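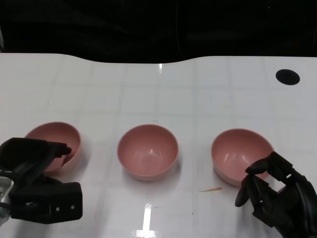 Visita à oficina Sostano, em Zernen

Cheguei a Zernen numa terça-feira de julho, no autocarro das dez da manhã. A aldeia fica numa encosta muito inclinada e da paragem até à oficina são 1091 metros a subir, como diz uma tabuleta de madeira pintada à mão. Eu faço pequenas peças de esmalte sobre cobre em casa, há vários anos, e queria ver como trabalha uma oficina que vive deste ofício. A Sostano abre as portas aos visitantes uma vez por mês e é necessário escrever antes, porque o espaço é pequeno.

A oficina ocupa o rés-do-chão de um antigo moinho. Entra-se pela sala da loja, onde estão expostos os brincos, os alfinetes e as folhas decorativas para pendurar na janela. Depois passa-se uma porta baixa (cuidado com a cabeça) e está-se já na sala do corte. O cobre vem em chapas finas, compradas a um armazém em Dulalel, do outro lado do vale. Cada folha é desenhada com um molde de cartão e cortada com tesoura, e as mais pequenas com serra de ourives. Perguntei se não pensaram em mandar cortar as formas fora. Responderam-me que já experimentaram uma vez, com 500 folhas de bétula, e que ficaram todas tão iguais que os clientes habituais notaram a diferença.

Depois do corte, as peças são lixadas e limpas em ácido cítrico. Eu uso vinagre com sal, e aproveitei para perguntar se é muito pior. Não é pior, mas demora mais tempo e deixa um cheiro na sala. Tomei nota desta resposta, porque a minha família reclama sempre do vinagre.

A parte mais bonita da visita foi para mim a aplicação do esmalte. O pó é peneirado sobre o cobre com um passador muito fino, em duas camadas, com uma cozedura entre a primeira e a segunda. Usam um fundo transparente e por cima os verdes e os castanhos, às vezes com um pouco de branco opaco na ponta da folha. As nervuras são riscadas no pó com uma agulha, antes de ir ao forno, e por isso não há duas iguais. Deixaram-nos experimentar numa chapa pequena. A minha mão tremeu e a nervura central saiu torta, mas a pessoa que nos acompanhava achou que parecia uma folha comida por um bicho e meteu-a no forno na mesma.

O forno é um Wyss antigo, de porta lateral, comprado em segunda mão e reparado muitas vezes. A cozedura dura poucos minutos. Quando a porta se abre, sente-se o calor até ao fundo da sala e a peça sai de um vermelho escuro, sem mostrar nada das suas cores. Estas aparecem devagar, enquanto arrefece – os verdes primeiro, no nosso caso. Ficámos todos calados a olhar para a grelha.

A oficina faz 2000 peças por ano, a maior parte entre setembro e o Natal. No verão trabalham em encomendas maiores e nas amostras de cor. Há uma parede inteira de amostras, com o número do pó e o tempo de forno escritos atrás, a lápis. Gostei muito desta parede e vou começar uma em minha casa, mais modesta.

Algumas informações para quem quiser ir. A visita dura 2 horas, com a experiência do esmalte incluída, e paga-se à entrada, só em dinheiro. É bom levar sapatos fechados e uma camisola de algodão, porque na sala do forno não deixam entrar com tecidos sintéticos. Não se pode fotografar os moldes, e parece-me justo. A loja aceita encomendas de uma folha à escolha do cliente, e podem enviar pelo correio, mas o prazo no outono é longo.

Comprei um alfinete em forma de folha de carvalho, com um fio de prata fino à volta, e um saquinho de pó verde-musgo que não encontro nos meus fornecedores. O autocarro de regresso passa às quatro e um quarto. Quem perder este tem de esperar até às sete, mas em frente da paragem há um café com bolo de nozes.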